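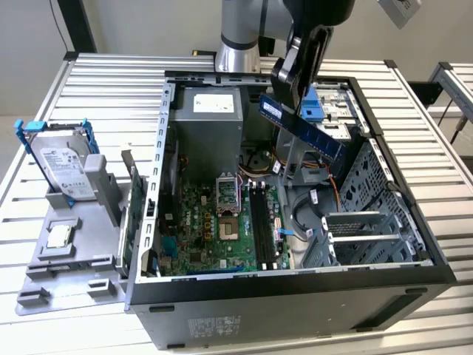
Desktop Assembly Cell – Open Day, Bristholm

The Irkcombe group opened its assembly cell to visitors on 23 May 2020. Demonstrations were given in groups of four, with Osvaldo Grasso at the controls. The task was desktop computer assembly, and most questions concerned memory.

Memory insertion. The module has to enter the slot square and seat along its full length. Grasso quoted 85 newtons as the force limit set for this step.

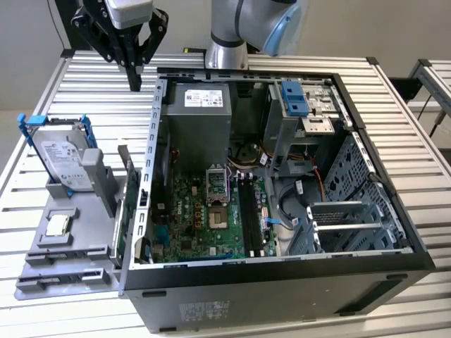

Part presentation. Irkcombe uses molded trays so that each component starts from a known position. The drive stands upright in its blue carrier, while the processor lies in a square recess with the heat spreader up. Tray drawings are filed under number 977.

The Stostwood cell will be open to visitors in August.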